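The registrar at Stamora College of Law keeps a bowl of hard candy on the desk and a sign that says the bowl is not an apology. During registration week it gets refilled twice a day.

"Students come in upset about a closed section," the registrar said, "and they leave upset about a closed section with a butterscotch."

We met in the records office on the ground floor of Bortolotti Hall to talk about the new rules for adding, dropping and waitlisting classes, which take effect in September. The old rules ran to 11 pages and had been amended so often that two of them canceled each other out. For years, a student on a waitlist was both required to attend the first class and forbidden to enter the room.

"Most people solved that by standing in the doorway," the registrar said. "I admired it as a reading of the text."

Under the new system, a seat that opens up is offered by email to the first student on the list, who has 47 hours to take it. I asked why 47.

"The faculty wanted 48. The software won't send the reminder unless the window closes before the second day is over. We asked the vendor to change it and they sent us a quote. So, 47."
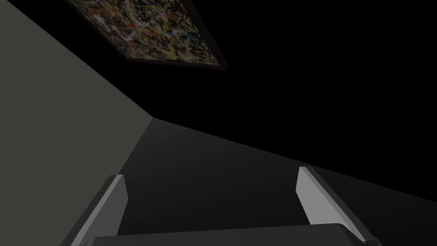 The software is called Lastine, and it replaces a program that the office ran for longer than some of its students have been alive. Staff still speak of the old one with the fondness people reserve for a bad landlord who has moved away. Lastine checks prerequisites on its own, which has caused some grief. In the spring trial it refused to let nearly 100 second-year students into Evidence on the grounds that they had not taken Evidence.

"That was a data entry matter," the registrar said, and moved the candy bowl an inch to the left.

Clinics are the other big change. The Stoser Housing Clinic used to fill its places by a sign-up sheet taped to a door at six in the morning. Students now rank their choices online and the clinic faculty pick from the list. I wondered whether anyone missed the sheet.

"The early risers do. They felt it tested commitment. It tested who lived near campus."

What about students who simply change their minds? They can drop a class without a mark on the transcript through the end of week 2. After that they need a signature from the associate dean, and the form asks for a reason. The registrar has read a lot of reasons.

"'Scheduling conflict' is the popular one. Somebody once put down 'the professor and I see contracts differently.' It was approved."

Before I left, I asked what advice the office would give to a student registering for the first time under the new rules.

"Read your email. Have a second choice. Don't call us at one minute past eight to ask if the system is slow. It's slow. You're all in it."

The phone rang then, and the registrar looked at it for a while before picking up.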